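Istelon opens assembly workshop to visitors for robotics open day

Reading time: 3 minutes

Istelon welcomed 198 visitors to its Revska site on Monday for the autumn open day of the automation workshop. Guests included local employers, further education staff and members of the public who had booked a place in advance.

The day was arranged jointly with Hayashi, which supplies training and support to the workshop. Doors opened at 10 am, and five demonstrations were held before the site closed at 4 pm. Each lasted half an hour and was followed by time for discussion with the technical staff.

The programme centred on Wekar, the workshop's long-running project on the handling of wooden parts. Wekar is concerned with tasks that are simple for a trained person but remain hard to automate, such as picking up a light frame by its edge, turning it and setting it down on a board without marking the surface. Visitors were told that wood is a demanding material for this purpose. Grain and finish differ from one piece to the next, and a grip that suits one rail may slip on another.

Staff explained that the project has so far recorded 846 handling exercises, carried out by operators using hand-held gripper tools. The recordings are used to prepare a robot arm for the same work. The workshop intends to reach 1000 exercises before the present stage of the project is reviewed.

In the afternoon, visitors had the opportunity to follow the work at close quarters and to ask operators about their training. Several employers enquired about the cost of fitting such equipment in smaller joinery firms. Istelon replied that no equipment is offered for sale at this stage and that the project remains a matter of research.
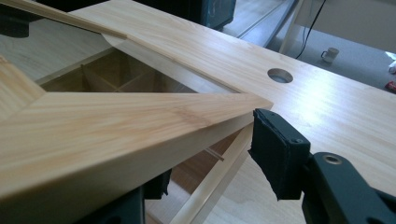

How long does it take to learn to use the hand-held tool?

Most new operators at the workshop are ready to record exercises after two days of supervised practice. No previous experience of robotics or joinery is needed.

Written answers to the other questions raised during the day will be sent to all those who left contact details at reception. A short paper on the Wekar project, suitable for general readers, is also available on request.

Istelon wishes to thank its partners at Hayashi and all those who attended. A further open day is planned for the spring, when the workshop expects to show the robot arm carrying out a full sequence of handling tasks. Colleges wishing to bring a group are asked to write to the visits office well ahead of time, as places at each demonstration are limited. Step-free access is available at the main entrance, and visitors who need other arrangements should mention this when booking.

Contact: Visits Office, Istelon, Revska | © Istelon. All rights reserved. | Back to top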